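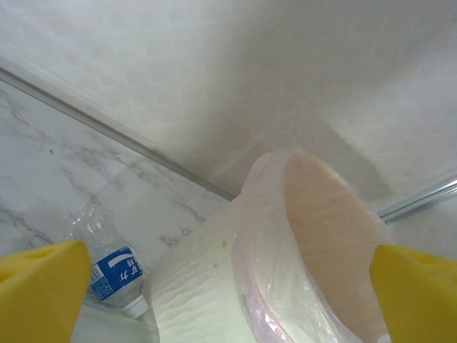 Pladico Arcade Controller

The Pladico is a wired arcade controller for home consoles and desktop computers, supplied by Boersma. It has a full-size joystick, eight action buttons and a weighted base suitable for a table or the lap.

Specification
Cable length: 300 cm
Width: 400 mm
Saved button layouts: 50
Price: £69, including VAT

Button layouts are stored in the controller itself and remain available when it is moved to another console. The joystick and buttons may be replaced by the owner — a screwdriver is supplied.

Orders are dispatched from our Livstead warehouse. Customers may also collect from the Dilitcombe showroom by prior arrangement. Trade enquiries should be addressed to Abrehet Shiferaw.

Page revised 2/5/26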